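**FOR IMMEDIATE RELEASE**
February 21, 2019

# Endon Opens Its Doors for a Day of Dishes, Grippers and Good Questions

NURNIA – Endon, the robotics group that teaches machines to do ordinary housework, welcomed 121 visitors to its first open day, and the dining table was the busiest spot of all. Families, students, retired engineers and a good number of curious neighbors came to see how people use hand-held grippers to show a robot what clearing a table looks like.

The day was built around live demonstrations in a furnished home, with short talks in between. Visitors could watch from close up, ask whatever they liked, and then take a turn themselves at a practice table with a pair of grippers and a stack of spare bowls.

"We wanted people to see the real work, and the real work is plates," said Nermina Golob, who leads the home tasks team at Endon. "It's slow and fiddly and we love it. A plate with a thin rim sitting on top of another plate is a wonderful problem, and I could watch people try it all day!"

The grippers are held in the hand and worked by a person. Each one records what its fingers do and what its camera sees, and those recordings become the lessons a robot learns from later. Endon collected 900 recordings of table tasks before the open day, all of them made by people trained in-house.

Živko Vlachou, who ran the table demonstration, asked the crowd to pay attention to the moment just before a plate is lifted. One finger has to find its way behind the rim while the other stays on the inner side, and when two plates overlap there isn't much room to work with.
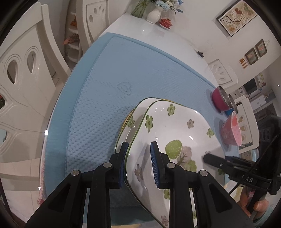
*Work at the dining table during the Endon open day: a gripper with its fingers on either side of a flowered plate's rim, and a second gripper at the right.*

Questions came thick and fast. Why use two grippers? (Large dishes are easier to steady from both sides.) Do the patterns on the plates matter? They do, said Vlachou, and so do shiny glazes, which throw back bright spots that can confuse a camera. The team likes to practice with tableware people really own, flowers and all, and in rooms that look lived in.

Borislav Nikolaidis, who designs the finger pads, brought a tray of earlier versions for visitors to handle – some far too slippery, one so sticky that it wouldn't let go of a saucer. He spent most of the afternoon explaining ridges to a very attentive group of middle school students from Quartey, who had made the trip with their science teacher, Jasmina Kolev.

"They had done their homework," Nikolaidis said. "One of them asked me what happens when the dish is soapy, and I had to say that we're still working on it."

Kolev's class, 24 students in all, also tried the practice table. The task was to move a bowl from one mat to another without tipping it. Several students asked to go again, and the line stayed long enough that the team kept the table open past the planned closing time.

"Usually I have to talk them into putting things back where they belong," Kolev said. "They were lining up to do it."

The open day also included a talk on how recordings are checked and sorted, and a walk through the small workshop where grippers are repaired. Coffee and cake were provided by Cerkar, the bakery next door.

Endon plans a second open day in April, with the kitchen sink added to the demonstrations. Entry will be free, and school groups are welcome with advance notice. Groups should let the team know how many people are coming and whether anyone needs step-free access.

**About Endon**
Endon is a robotics group based in Nurnia. Its teams study how people carry out everyday household tasks and use what they record to train robots for the home.

**Press contact**
Edin Kolev, Visitor Programs, Endon, Nurnia

###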